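Home | Features | Food | Town | Archive | Subscribe

The Soup That Would Not Leave

February 26, 2026 - By the features desk

Every winter the town of Sowerby makes more soup than it can eat, and every winter it looks surprised.
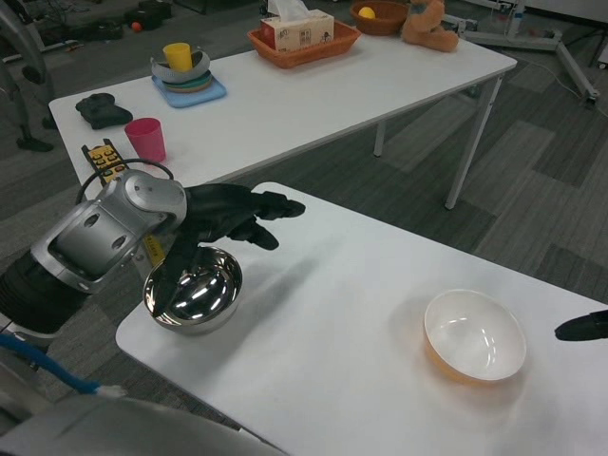 One reader wrote in to say that leftover soup is a moral test and that most of us have been failing it since college. She keeps hers for 3 days, then moves it to the freezer, where it can be forgotten properly.

She has a point about the freezer. Mine holds 2 tubs of something brown that I labeled "good one" in July. I have no idea what was good about it, or what the bad one was, or whether I ate it.

The trouble with soup starts with the recipe. Recipes say they serve four, by which they mean four loggers. You add an extra carrot because the bag is open, then more water because of the carrot, then a potato to make up for the water. By evening you own a pond.

At the Vendow, the diner on the corner of the square, they get around this by changing the name. Vegetable soup becomes minestrone when the pasta goes in, and minestrone becomes "farmhouse" once the pasta has fallen apart. I have ordered all of them in one week and felt well traveled.

The next town over, Brorkudmont, holds a soup swap in the old feed store. You arrive with a pot of your own and go home with jars of other people's. I went last winter with a lentil I was frankly sick of, and came back with 3 jars of lentil. One was mine.

Still, I made another pot last night. It was cold out, and there was an onion. I used the big pan, the one that was supposed to be for company, and froze what was left. I labeled it "newer one."

Contact the magazine | Copyright 2026 | Back to top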